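Lavberg Translation
Open positions: Bilingual Editor, Chinese to English (two openings)

Posted 11 May 2018
Location: Ivmont office, with some work from home
Hours: full time
Reports to: Shufen Yuan, Head of Language Services

Who we are

Lavberg is a small translation company. We work on the words that come with everyday goods: package text, leaflets, instruction sheets, warranty cards, recall notices and the short lines of print on the bottom of a box. Most of our clients import, distribute or resell consumer products, and they need to know what the original text says before they decide what to do with it.

We do not do literary translation, subtitles or court interpreting. If that is where your interest lies, this is probably not the right job for you.

The Ivmont office handles Chinese and Spanish. Our second office, in Litby, handles the Baltic languages and is run by Birutė Sepp. The two offices share a terminology database and a style guide, and editors in one office sometimes check the English written in the other.

The work

A typical assignment starts with a set of photographs or scans and a short note from the client. Some assignments cover a single product. Others cover mixed goods, where a toy and a packaged item may come one after the other and nothing has been sorted by type.

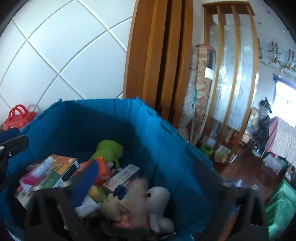

Mixed items in a blue storage bin, toys and packages together.

Your first task is to transcribe the source text. We ask for a full transcription before any translation begins, including text that looks unimportant. Characters that cannot be read are marked as unreadable. We do not fill gaps by guessing, even when the guess is very likely to be right. If a client needs the missing part, the project coordinator will ask for another picture or for the item itself.

The second task is the translation. Our English is plain. A warning should read like a warning, and a product name should be given the same way each time it appears in a file. Where a product name is written in both characters and pinyin, we record both and check one against the other.

The third task is editing a colleague's work. Every file is read by a second person before it leaves the office. You can expect to spend close to half your week on this, and we look for people who like it. Comments go in the file, with a source if the point is about terminology. Please do not apply for this job if you find it hard to have your own work corrected. All of us are corrected every day, including Shufen.

Health-related packaging comes up often. We translate what is printed and we do not give medical advice, recommend doses or say whether one product is equal to another. Active ingredient names are checked against a reference list, and dosage form matters as much as the ingredient.
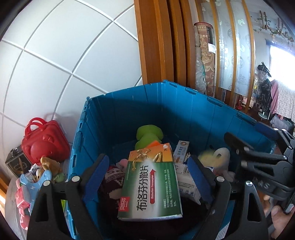 A dispersible tablet is not the same thing as a capsule or a coated tablet, and an editor who writes "pills" for all three will get the file back. The same care goes into units, storage conditions and age limits. If you have worked with pharmaceutical text before, tell us in your letter. If you have not, we will train you, and Obed Bawa will review your health files until he is satisfied with them.

What you need

A very good reading knowledge of simplified Chinese. Traditional characters are useful but not required.

Native or near-native written English.

At least 2 years of paid work in translation, editing, technical writing or a similar field. We count part-time and freelance work.

Patience with small print, poor lighting and text that runs sideways.

Basic comfort with spreadsheets. Our terminology database, Danzer, was built in house and looks a lot like one. You will learn it in your first week.

A degree in translation or linguistics is welcome but we do not require one. One of our best editors came to us from a hardware store.

What we offer

A permanent contract after a trial period of two months. Health and dental coverage from the first day. Paid vacation, plus the days between the winter holidays, when both offices are closed.

After the trial period you may work from home up to two days a week. The other days are in the office – we have tried it other ways, and questions about terminology get settled faster across a desk.

The pay range is set by experience and is the same for both openings. Shengli Duan in the main office will send it to anyone who asks, before or after applying. You do not need to give a reason for asking.

Rush work happens, mostly in February, when several clients restock at once. Overtime is paid. It is not expected without notice.

How to apply

Send a resume and a letter of one page or less to Estrella Contreras at the Ivmont office. In the letter, tell us about a piece of text that gave you trouble and how you dealt with it. It can be from a job, a class or your own kitchen cabinet. We read the letters first.

Please do not send samples that belong to a former client.

Applicants we would like to meet will be sent a short test: 100 characters to transcribe and translate, with source notes. There is no time limit and dictionaries are allowed. The test is paid, whether or not we go on to interview you. We return every test with comments within 7 working days.

Interviews are held in person or by video call and take an hour. You will talk to Shufen Yuan and to one of the editors you would be working with. Part of the hour is spent going over your test together, so keep a copy of it.

The positions will stay open until both are filled. Freelance editors who do not want a permanent job are welcome to write as well – put "freelance list" at the top of the letter and Estrella will keep it on file.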